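Liltora Shared Workspace Rules: progress report, November
Prepared by Arvo Manninen for Clodagh Dolan, Trondell Fund

Summary

The rulebook exists. At the last report it was a folder of good intentions and one laminated sign, so please read this as movement. Version 2 now has 9 rules, down from a draft so long that the people it was meant to protect were using it to prop open the door. Eight of the nine are in force. The ninth concerns cables and has its own section below.

What was done this period

We rewrote everything in the order a person meets it: coming in, claiming a bench, powering the arms, running, stopping, leaving. The earlier version was arranged by hazard class, a system admired chiefly by me.

The stop check is now the first act of every session. The operator presses the stop, confirms that both arms have lost drive, releases it and signs the sheet. We logged 518 sessions and have a signed stop check for all but 9. Seven of those belong to one person, who has been spoken to and who wrote the stop check procedure. I have since apologized to the team.

Speed limits are set in the controller and can't be changed from the operator's screen. While anyone is inside the marked floor area, arm speed is held to 200 millimeters per second. There were complaints that this is slow. It is slow.

Desks behind the benches caused the longest argument. People like to sit near their work, and a person bent over a keyboard is easy to forget about. The rule now says that the operator calls out before enabling the arms and waits for an answer from everyone in the bay. Headphones are allowed on one ear. The Brikel team asked whether a thumbs-up counts as an answer. It does, if the operator can see the thumb.

The cable rule

You asked in your comments why a rule about tidying has taken longer than the rule about emergency stops. The short answer is that everyone agrees about emergency stops.

Our trouble starts with the fact that cables here are both equipment and test objects. The handling tasks need coiled leads, straps and other limp things for the grippers to pick up, and a lead waiting to be picked up looks exactly like a lead someone forgot.
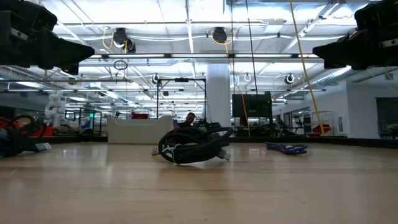 The first draft banned loose cables from the benches, which would have closed the project. The second required a tag on each test object, and the grippers promptly began picking things up by the tag. The current draft goes by place: anything on the tabletop during a run counts as a test object, must be unplugged at both ends, and stays off live power until the session is signed out. Working cables come down from the ceiling or run along the back of the bench, and stay out of the arms' reach. Drops that pass behind a bench have to be tied off before the arms are enabled.

It has been on trial at two benches and will go to the others once Rondonuwu, who host our third site, have sent comments. They have promised these by a Friday.

Spending

We have used about 1000 dollars of the materials line, mostly on floor tape, cable ties and new printed sheets. Training time is within budget. The laminator was already ours.

Next period

Bring the cable rule into force at all benches. Run the stop check audit again, with someone other than me reading the sheets. Cut the visitor briefing to one page; it is now three, and visitors sign it with a speed that doesn't suggest reading.

One request: could the fund confirm whether the final rulebook should be public? Brikel would like to borrow it, and I would like to remove two of the footnotes first.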